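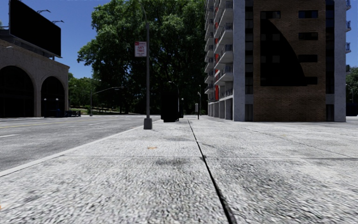
Subject: Re: [javitham-data] Episode length and restarts on the Fistside block
List: javitham-data

Hamish Rennie wrote:

> I have started pulling the September sidewalk episodes into the
> training set and have three questions before I go further.
>
> First, the episode lengths are all over the place. Some end after a
> few seconds and some run for the whole block. Is there a cutoff I
> should apply, or is the short stuff meant to be in there?
>
> Second, the policy I trained on the first batch follows the long
> joint in the pavement. If the joint drifts right, so does the robot.
> It looks as if it has learned the joint and not the sidewalk. Has
> anyone else seen this?
>
> Third, what is the rule for labeling the far obstacles? Two people
> labeled the same stretch under the big tree and got different
> classes.
>
> Hamish

Answers in order, then some notes on the next batch. I have folded in a few points that came up off list, so this is longer than your message needed.

1. Episode length

Short episodes are meant to be in there, with one exception. An episode ends when the driver reaches the goal, when the robot leaves the walkable surface, or when the driver presses the reset key. The first two are valid at any length. The third is valid only if the reset reason is filled in. If the field is blank, drop the episode. In the early sessions people used reset to mean "I was not ready," and those runs have a second or two of nothing followed by a jerk on the stick.

Do not pad the short ones. The loader samples windows of 4 seconds and skips anything shorter, so padding only adds standing still as a behavior. The first Istovside model stopped at every start position and waited, and padding was the cause.

The full run on this block is curb side, past the hydrant and the street lamp, then on toward the foot of the apartment tower. Drivers are told to vary the line they take. Most of them do not vary it enough. They settle on the middle of the slabs and stay there, and the set then has very little in it from close to the curb or close to the wall. If you plot lateral position you will see one tall peak and thin tails.

For the next batch each driver gets a start offset and a heading error from the script, and has to recover from it before going for the goal. The recovery part is what we are short of. A clean run down the middle is cheap and we have plenty.

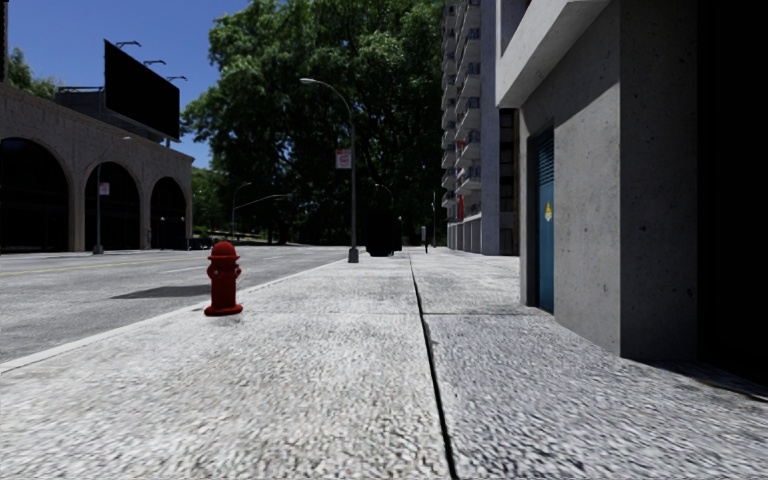
2. The joint

Yes, seen here too. The lengthwise joint is the strongest line on the ground and it points more or less where the driver is going, so the network has every reason to use it. The curb carries the same information and is a better cue, but when the robot starts well to the right the joint is closer and has higher contrast against the concrete.

Three things were tried on the Cairns build:

a) Removing the joint from the ground texture in part of the episodes. Works, but the model then does worse on the unmodified texture than one trained only on that. I think the share of modified episodes was too high. Worth repeating with a lower one.

b) Rotating the ground texture under the robot so the joint crosses the path at an angle. Better. The driver still goes to the goal and the joint no longer agrees with the heading. This needs new driving, since the old camera frames cannot be reused.

c) Start poses turned away from the street, so that the joint runs across the view for the first part of the episode. Same idea as b with no texture change, and it can be done on the current build. The driver turns, finds the goal direction and proceeds.

I would go with c first and add b if the effect is still there. Test it by placing the robot with the joint at a slant to the goal direction and logging the heading for the first few meters. If the heading follows the joint, it is not fixed. Do not judge by success rate, which hides this – on a straight block the joint and the goal agree and the score looks fine.

Cross joints are a smaller problem. One model slowed down at them. The set contains episodes where drivers lifted off the stick at the seam, probably out of habit from the real unit, where the seams can be felt. In the simulator there is no bump. Ask drivers to hold speed across.

The close foreground is also soft in the rendered frames, because the ground texture is being viewed at very short range. Do not sharpen it in preprocessing. That produces a speckle pattern which changes with every step, and the encoder spends capacity on it.

3. Far obstacles

The rule is in the label guide but it is easy to miss, so I repeat it:

- Label what can be told from the frame itself. Do not look ahead in the episode and carry the class back.
- If the outline runs into the shade and the class is unclear, use "obstacle, unknown". It is a real class with its own weight in the loss.
- Thin vertical objects at a distance get "post, thin" unless there is a lamp head or a sign that can be seen.
- Hydrants keep their class at any distance as long as the color and shape are both clear.

The dark boxy object under the tree is the case your two labelers split on. One put "bin" and the other "vehicle". By the rule it is "obstacle, unknown" until the robot is near enough to settle it. I would sooner have the planner treat it as a thing to go around than have a class that flips between frames.

Shadows are not labeled. The walkable mask goes straight through them. If a labeler has cut the mask at a shadow line, send it back. This has happened at the base of walls in particular, where the strip of shade is narrow and looks like a step.

4. Next batch

We have nearly 3,000 usable episodes from this block. The target was 2,000, so volume is no longer the issue. What is missing is variety in the start pose, and above all views that do not look down the road. The new start list has 13 poses. Several face the brick building or the open pavement, where there is no near curb to follow and the hydrant and lampposts are a long way off. With those, the driver has to use the goal arrow and the ground ahead, and so does the model.

The brick wall needs its own remark. The face in shadow is nearly black, with windows set in it. Exposure is fixed in this build, so detail in that area is poor, and the contact between wall and pavement is a dark strip with little texture. Drivers should approach it at a shallow angle in some runs and turn away at walking distance. Do not scrape along it. A collision ends the episode, and the last frames before a collision are masked out in the loader anyway.

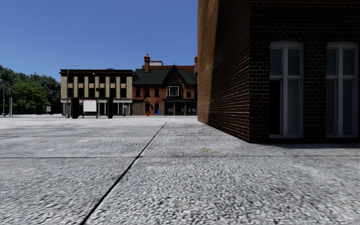 Render: Javitham simulation group, Fistside block, Cairns build

Procedure for each session, so that everybody does it the same way:

- Load the block and wait for the textures to finish. Starting early puts low-resolution ground in the first frames.
- Run the stick check. Dead zone must be at the default.
- Take the next start pose from the list. Do not skip a pose because it looks awkward.
- Drive to the goal arrow. Hold speed across seams. Stop only at the goal or for an obstacle.
- Fill in the reset reason if reset was used.
- After the last episode, run the integrity script and upload the log with the frames. Logs without frames cannot be matched later.

Traffic and pedestrians stay off for this batch. I know the request for moving agents is open. Adding them now would mix two changes, and we would not be able to say which one moved the heading numbers. They go in with the batch after.

5. Splits

Please do not split by frame. Neighboring frames are almost identical and the validation loss will mean nothing. Split by start pose and driver together. The held-out poses are marked in the start list and should not be used for tuning either. If you need a second validation set for tuning, take it from the Istovside block, which has the same sidewalk material and a different street layout.

Hamish, if you can send the config from the run that follows the joint, I will run it against the slanted starts and post the heading plots to this list. The checkpoint as well, if it is still on disk. Mine was overwritten.

Uploads for the new batch go in the usual directory, under a folder named by start pose. The script rejects folder names with spaces.

--
javitham-data mailing list
To leave the list, send a message with "unsubscribe" in the subject line.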